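Desktop Search on Linux: Does It Save Any Time?
Project report, second draft, 05/06/2024
Supervisor: Dušan Đorđević

1. Background

The assignment was to pick one piece of desktop software that its makers call faster and check the claim. I chose Disura, a search tool that indexes your home folder and finds files by name or content. The project page says it "ends the hunt for lost files." I have read that sentence on a lot of project pages.

For comparison I used the find command and the search box in the file manager. All three ran on the same laptop, a lab machine we call Jostimley, with a home folder of 3256 files copied from my own coursework.

2. Method

I wrote 17 searches before installing anything, so that I could not tailor them to the tool. Eight were for file names and the rest were for phrases inside documents. Each was run once after a fresh boot and once more right after that. Times were taken with a script by Radonjić, which I read through first and changed in one place where it rounded in a way I did not like.

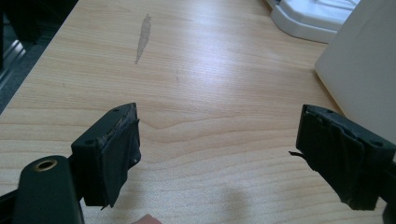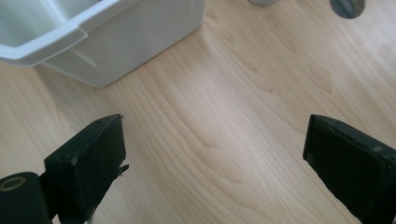
The first index took 58 minutes to build, a figure the Disura manual never mentions. The fan ran the whole time and I could not do much else on the machine. It is also easy to be fooled by what an index leaves out. Take the white bin on the wood-grain floor in the second picture: a photo like that has no words in it, so Disura can find it only by file name, and mine all had names made of digits. The manual calls this "full media support." I would call it listing files.

3. Results

For phrases inside documents, Disura was clearly faster than the other two, and I have no complaint there. For file names I could not feel any difference, and on the second run find was often ahead. Two searches returned files that I had deleted earlier, and they stayed in the results until I rebuilt the index by hand.

4. Doubts about my own numbers

One laptop and one person's files do not prove much. My folder is mostly plain text and PDF. Someone with a large mail archive may see something else. Dušan Đorđević asked why I did not test on the Tetovero server as well. I did not have an account with enough rights, and the request I sent in June has not been answered yet.

5. What I would tell another student

If you search inside documents every day, install it and let the first index run overnight. If you mostly remember your file names, find is already on your system. I have removed Disura from my own machine, but the index folder was still there afterward and had to be deleted separately.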